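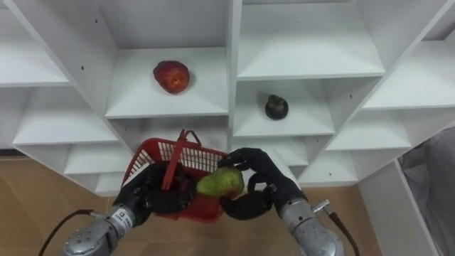
Zasteck Chair Timer and Speakers List, Reviewed After One Season

By Oi-ling Mak

Zasteck is a two-part kit for running committee sessions at student conferences. The first part is a desk unit with a four-digit display facing the floor and a smaller one facing the chair. The second is a browser program that keeps the speakers list, the motions in order of precedence, and the roll call. The two connect over a local network and do not need an outside internet connection once set up.

I used version 8 of the program at the Leiva schools conference in October, in a committee of 96 delegates, and afterward at smaller weekly practice sessions at Skolari, where I coach. Before that we used Zemus, which is software only and has to be projected. Most of what follows compares the two.

Setup

The desk unit takes its address from the router and shows it on the chair's display. You type that into the browser and enter a four-digit code. Pairing took under a minute on a plain router. On the school network at Skolari it failed until the technician put the unit on the list of known devices. The manual covers this in one line on the last page.

Delegations are loaded from a spreadsheet with three columns: country, delegate name, voting status. Accented characters came through correctly. Double delegations did not. The program treats two rows with the same country as an error and drops the second, so you have to put both names in one cell. Zemus handles this properly.

Speakers list

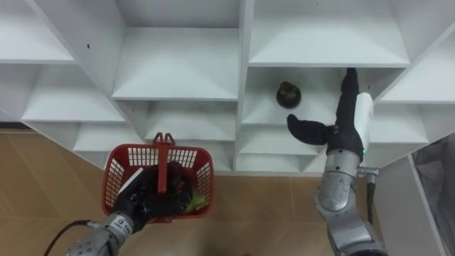

The speakers list is shown as a grid of country tiles. Click a tile and the country joins the end of the queue; click again and it leaves. Tiles can be dragged, and this is where I had trouble. The default layout staggers the rows on a slant, like the white shelving with the angled compartments in the photo, and in a large committee the eye loses its row quickly. There is a plain square grid under Display, Layout, and I would switch to it before the first session. In the square grid I could find a country in alphabetical order without using the search box.

Yields are handled well. A speaker can yield to the chair, to questions, or to another delegate, and the remaining time carries over in each case. Zemus resets the clock on a yield to another delegate, so the chair has to work out the balance by hand.

Moderated caucus

You enter total time, speaking time and topic. The program works out the number of speakers and rejects a total that does not divide evenly. Our rules allow an uneven total, with the last speaker taking what is left. The check can be turned off, but only for the whole conference, and only from the administrator account.

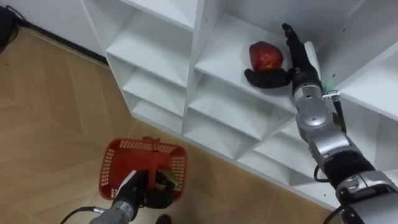
The count of speakers also does not adjust if a delegate finishes early. At Leiva this left several caucuses with unused time, and the floor expected another speaker. I ended up adding names by hand, which the program permits but marks in red in the log.

Voting

Roll call voting supports yes, no, abstain and pass, with passes called again at the end. The two-thirds mark is worked out from members present and voting, with abstentions left out. Observers are locked out of substantive votes and allowed on procedural ones. I checked the totals against a paper tally for every resolution and found no errors. Votes clause by clause have to be set up one at a time, which is slow with a long draft.

Hardware

The floor display is readable from the back of a lecture hall in daylight. The warning tone has three levels; the lowest is enough for a classroom. The battery is rated for up to 14 hours. I never ran it that long, but it lasted two full conference days of sessions without a charge. The power socket is on the left side and the plug sticks out far enough to be knocked by a placard.

Log

Each action is saved with a time stamp. The file from Leiva had 2,361 lines. It exports as plain text or as a spreadsheet, and I used the second to count speeches per delegation before the awards meeting. The export leaves out points of order. Those stay visible in the program but have to be copied across by hand.

Who should buy it

For a conference with several large committees, the yield handling and the separate display justify the cost over Zemus. For a club that meets in one classroom, Zemus on a projector does nearly the same work, and it accepts double delegations. Zasteck lists a fix for the uneven caucus rule in its next release. I have not tested it.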